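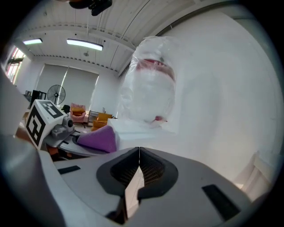
Courses > Home Food Skills > Unit 4 > Handout: Storing Fruit and Vegetables

Unit 4: Keeping Produce Through the Week

Welcome back, everyone! Last time we got a bit carried away with the dried beans (my fault, I could talk about beans all evening), so a few of you went home without the notes on fresh produce. I've written them out in full, with the extra bits people asked me about at the end.

Breathing fruit

The main idea of this unit is that a picked apple is still alive, in a slow and sleepy sort of way. It takes in oxygen, gives off carbon dioxide, water and a little warmth, and uses up its own sugars while it does. We call this respiration, and pretty much all home storage comes down to slowing it. Cold slows it. Bruises speed it up, and so does warmth, so a peach that has rolled around the trunk of your car in June has aged a good deal before you get it to the kitchen.

Abelardo Montecinos asked whether that means everything should go straight into the fridge. I wish it were that simple! Bananas turn gray and sulky in the cold, tomatoes lose much of their flavor, and basil goes black. Plants from warm places tend to dislike the fridge, while apples, carrots, cabbage and most leafy greens love it. Peaches and pears sit in between: let them ripen on the counter first, then chill them.

Ethylene

Some fruits give off a gas called ethylene as they ripen, and it tells their neighbors to hurry up too. Apples, ripe bananas, pears and avocados are the big producers. Broccoli, lettuce, cucumbers and carrots are sensitive to it (carrots go bitter, as anybody who has kept them next to a bag of apples will have noticed). So give the apples their own drawer if you have two. You can also put this to work: a hard avocado closed up in a paper bag with a ripe banana will soften faster than it would by itself.

Bags

We spent a long while on bags, and I enjoyed it very much. Paper lets moisture out and holds some of the ethylene in, so it suits ripening and it suits mushrooms. Plastic holds moisture in, which is lovely for carrots and a little dangerous for berries, where trapped damp brings mold. A few holes in the plastic is a good middle way. Leave the bag loose at the neck, tuck in a dry paper towel for greens, and change the towel when it feels wet.

Potatoes and onions both want dark and airy, but keep them apart, please. Potatoes give off moisture and onions sprout or go soft in it. A potato that has turned green has been in the light, and the green parts should be cut away generously. If it's green all over or tastes bitter, throw it out.

Washing

Wash just before eating. I know it feels tidier to do everything when you come in from the store, and I did it that way for years, but water left on the skins shortens their life. Lettuce is the exception I allow myself, if you spin it really dry.

For next time

Buy 400 grams of carrots, or pull them if you're lucky enough to have a garden. Store half in a plastic bag in the fridge and half uncovered on the same shelf, and weigh both lots every evening. Åsmund Moen did this with the spring group, and his notes are in the blue folder if you'd like to see how he set out his table. Write down how they feel as well as what they weigh, and bring a carrot from each lot so we can snap them in class.

Reading: the chapter on root vegetables, stopping at page 254. The part on cellars after that is charming, but we'll save it for Unit 5.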